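Ditstead Opens Block Library for Families and Classrooms

New lending collection offers building toys for use at home, in school and at the library's own tables

DITSTEAD, August – The Ditstead Public Library today announced the opening of its Block Library, a lending collection of building toys available free of charge to residents, child care providers and schools in the Ditstead and Skellov districts.

The collection holds over 4000 pieces, divided into sets that may be borrowed with an ordinary library card. It includes studded toy bricks, foam blocks in straight and curved shapes, and larger floor pieces for children who are not yet ready for small parts. Sets are kept on open shelves beside the children's reading room and may be checked out at the main desk.

"Families have asked us for years whether they could borrow toys the same way they borrow books," said Junaid Paracha, director of the library. "We are pleased to be able to say yes. A child can take home a set, build with it for a few weeks, and come back for a different one."

The Block Library was paid for by a grant from the Halvorsen Fund for Early Learning, which also covers replacement pieces and cleaning supplies for the first two years. The shelving and storage bins were bought through the library's regular equipment budget.

Building at the Library

Visitors do not need to borrow a set in order to use the collection. Light-colored tables in the activity room may be pushed together to make a larger surface, and pieces from different sets may be used side by side. Library staff have put together a short series of starter activities for new builders. The first of these, called Two and an Arch, begins with one red brick and one green brick laid out in a line, with a yellow foam arch kept farther back until it is needed. Children decide for themselves how the three pieces should be joined, stacked or spaced before they add any others.

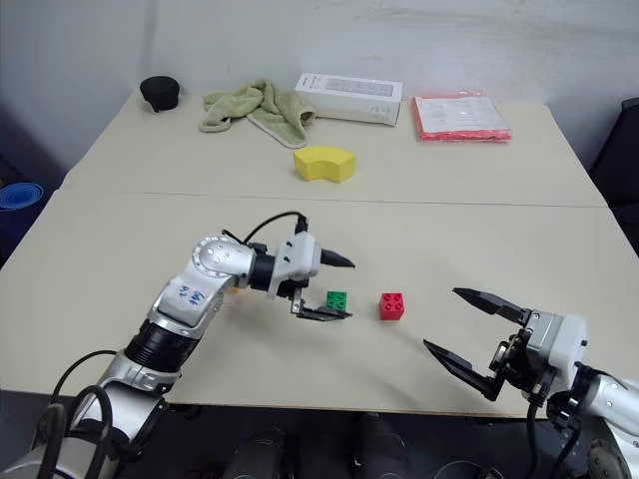 Borrowing Terms

Each household may borrow up to 2 sets at a time. The loan period is three weeks and may be renewed once if no other borrower is waiting. Schools and licensed child care providers may apply for a group card, which allows a classroom to borrow a mixed crate of 500 pieces for a full term.

Every set carries a label showing the number of pieces and the suggested age range. Borrowers are asked to check the contents against the label before returning a set. There is no charge for a lost brick. A set that comes back with a large number of pieces missing will be held at the desk while the borrower is contacted.

Returned sets are washed and dried by library staff before they go back on the shelf. Sets may not be left in the outdoor book drop.

Sets containing small bricks are not intended for children under three. Foam sets are shelved separately and are marked with a yellow label.

Classroom Program

The library will also offer a classroom program under the name Zestuson, developed with teachers in both districts. The program contains 50 short building activities arranged by grade, from kindergarten through grade three. Each one is written to fit a single class period and uses only pieces found in the mixed crate. Topics include sorting by color and size, building from spoken directions, balance, and simple bridges.

"Teachers know that children learn a great deal with their hands," said Nicanor Barroso, who leads children's services at the library and wrote the activity cards. "What they often lack is enough of the same pieces for everyone at the table. The crates were planned with that in mind."

Printed activity cards are packed with every crate. Additional copies may be requested at the children's desk.

Opening Hours

The Block Library is open during regular library hours. The activity room is available for drop-in building from 10 a.m. until 4 p.m., except when it is reserved for a class visit. Schools wishing to reserve the room or apply for a group card should contact the children's services office at the Ditstead Public Library.

About the Ditstead Public Library

The Ditstead Public Library serves residents of Ditstead and Skellov with books, periodicals, study space and programs for all ages. Library cards are free to anyone who lives, works or attends school in either district.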